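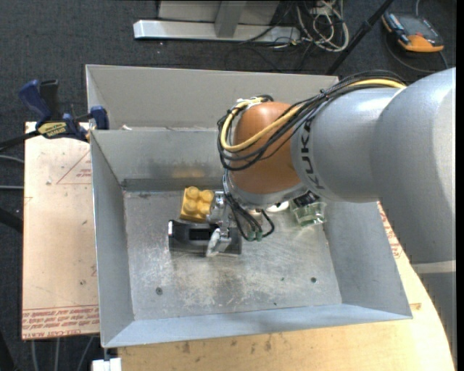 Start Rezepte Vorrat Unterwegs Über mich Kontakt

Kategorie: Eingemachtes & Vorrat

Lesezeit: 5 Minuten

Salzzitronen: eure Fragen, meine Antworten

Stand: 15. Juli 2021

Seit dem Rezept im Frühjahr ist mein Postfach gelb! Ihr legt ein, ihr schickt mir Fragen, ihr esst das Zeug offenbar sogar auf Butterbrot (großartige Idee, mache ich seitdem ständig). Weil sich vieles wiederholt, sammle ich die Antworten ab jetzt auf dieser Seite. Das Grundrezept steht weiterhin unter Vorrat.

Welche Zitronen soll ich nehmen?

Unbehandelte, und zwar wirklich unbehandelte, denn gegessen wird am Ende die Schale. „Nach der Ernte unbehandelt“ ist das Mindeste, bio ist mir lieber. Ich nehme am liebsten kleine mit dünner Schale, die sind schneller durch und passen besser ins Glas. Meine kommen von Triantafyllou in Rudeck, wo im Winter die Kisten bis vor die Tür stehen und der ganze Laden nach Zitronenblättern riecht. Wer nur dicke, knubbelige bekommt: geht auch, dauert eben länger.

Muss ich die Zitronen vorher einweichen?

Nein. Ich kenne Rezepte, bei denen sie drei Tage im Wasser liegen, das täglich gewechselt wird. Iason Koutsoukos hat mir dazu eine wunderbar lange Mail geschrieben, seine Familie macht es immer so und die Schale wird tatsächlich etwas milder. Ich habe beides nebeneinander probiert und schmecke nach acht Wochen kaum noch einen Unterschied. Heiß abwaschen, gut abbürsten, abtrocknen, los!

Welches Salz?

Grobes Meersalz ohne Jod und ohne Rieselhilfe. Feines Salz funktioniert ebenfalls, nur verschätzt man sich beim Löffeln leicht, weil mehr davon auf den Löffel passt. Ich rechne 2 Esslöffel grobes Salz pro Zitrone. Ja, das ist viel! Das muss so, bitte nicht eigenmächtig halbieren.

Wie groß muss das Glas sein?

Für fünf bis sechs kleine Zitronen reicht eins mit 1.000 ml. Bügelglas oder Schraubglas, beides prima. Bei Metalldeckeln lege ich ein Stück Backpapier dazwischen, das Salz frisst sich sonst mit der Zeit in den Deckel. Spülen, mit kochendem Wasser ausgießen, kopfüber auf einem frischen Tuch abtropfen lassen.

Ganz lassen, vierteln oder in Scheiben?

Klassisch: von oben kreuzweise einschneiden, unten zusammenhängen lassen, Salz hineinstopfen, zudrücken. Ich finde das bildschön und mache es trotzdem nur noch für Geschenke. Im Alltag viertle ich komplett — man bekommt mehr ins Glas und fischt später leichter ein Stück heraus. Scheiben sind die Variante für Ungeduldige, nach zwei Wochen kann man da schon naschen.

Bei mir sind die Zitronen nicht mit Saft bedeckt. Was nun?

Erst mal drücken! Mit einem Holzlöffel oder der (sauberen) Faust, ruhig kräftig. Über Nacht stehen lassen und noch mal drücken. Wenn am dritten Tag immer noch etwas herausschaut, presst ihr frische Zitronen aus und gießt auf. Kein Wasser, auch kein gekauftes Konzentrat aus der Plastikzitrone. Savvas Lazaridis beschwert seine mit einem flachen, ausgekochten Stein vom Strand, ich habe dafür ein Glasgewicht aus dem Gurkenregal.

Wie lange müssen sie ziehen?

Vier Wochen bei Zimmertemperatur, nicht in der Sonne. In der ersten Woche drehe ich das Glas jeden Morgen einmal um, während der Kaffee durchläuft, danach nur noch, wenn ich daran denke. Fertig sind sie, wenn die Schale weich und leicht durchscheinend ist und der Saft ein bisschen dicklich wird, fast wie Sirup. Dieser Moment, wenn man den Deckel aufmacht! Das riecht nach Zitrone, aber tiefer, fast ein wenig nach Blüten und Oliven. Ich freue mich jedes Mal wie beim ersten.

Auf meinen Zitronen liegt etwas Weißes. Ist das Schimmel?

Kommt darauf an. Weiße Kristalle am Boden oder am Glasrand sind Salz. Weiche weiße Flöckchen im Saft habe ich auch schon gehabt, die kommen vor. Alles, was pelzig ist, auf der Oberfläche wächst oder grün, blau oder schwarz aussieht, ist Schimmel, und dann kommt das ganze Glas weg. Nicht abschöpfen, nicht abwaschen. Und wenn ihr unsicher seid oder es muffig riecht: ebenfalls weg. Zitronen kann man neu kaufen.

Wie lange halten sie sich?

Im Kühlschrank, immer unter Saft und immer mit sauberer Gabel entnommen, bei mir ein Jahr. Mein ältestes Glas stammt vom Dezember und wird gerade richtig gut, dunkel und fast karamellig.

Was esse ich davon, Schale oder Fruchtfleisch?

Vor allem die Schale. Stück herausnehmen, kurz unter kaltem Wasser abspülen, Fruchtfleisch abziehen, Schale fein würfeln. Das Fruchtfleisch ist sehr salzig, werft es aber bitte nicht weg! Püriert ist es eine wunderbare Würze für Salatsauce und Marinade. Beim übrigen Salz im Gericht erst mal zurückhalten und am Schluss abschmecken.

Und wozu passen sie außer Tajine?

Zu fast allem, was nach Sommer schmeckt. Im Moment bei uns auf dem Tisch:

- Kartoffelsalat mit Olivenöl, Petersilie und sehr viel Salzzitrone
- gebratene Zucchini mit Joghurt und Minze
- Spaghetti mit Knoblauch, Chili, Semmelbröseln
- das erwähnte Butterbrot, gern mit Radieschen
- Linsen! Immer Linsen!

Donnie Matheson rührt sie in Mayonnaise und isst das zu Backfisch. Nachgemacht, für hervorragend befunden, Glas leer.

Geht das auch mit Limetten oder Orangen?

Limetten ja, sie werden allerdings bräunlich und etwas herber. Passt toll zu Reis und Koriander. Orangen fand ich enttäuschend, irgendwie flach, aber vielleicht hatte ich die falschen. Wer mit Bitterorangen Erfahrung hat — schreibt mir!

Welche Gewürze dürfen mit ins Glas?

Lorbeer, Pfefferkörner, ein Stückchen Zimt, Koriandersaat, eine getrocknete Chili. Ich nehme höchstens 2 davon auf einmal, sonst schmeckt alles nach Adventsmarkt. Frische Kräuter und Knoblauch lasse ich draußen und gebe sie lieber später ans Essen.

Ich möchte Gläser verschenken. Wie viel muss ich einplanen?

Für das Sommerfest bei Indance habe ich 40 kleine Gläser gefüllt, mit je einer Zitrone, geviertelt. Dafür stand ich einen ganzen Nachmittag in der Küche und hatte danach jeden winzigen Kratzer an den Fingern einzeln kennengelernt. Zieht Handschuhe an! Und schreibt das Einlegedatum auf den Deckel, damit die Beschenkten wissen, ab wann sie loslegen dürfen.

Darf ich den Saft aus dem Glas noch einmal verwenden?

Unbedingt. Solange er sauber riecht, kommt bei mir die nächste Runde frische Zitronen hinein, mit neuem Salz, und die ist dann etwas schneller fertig. Ein Teelöffel davon in Tomatensaft ist auch sehr fein.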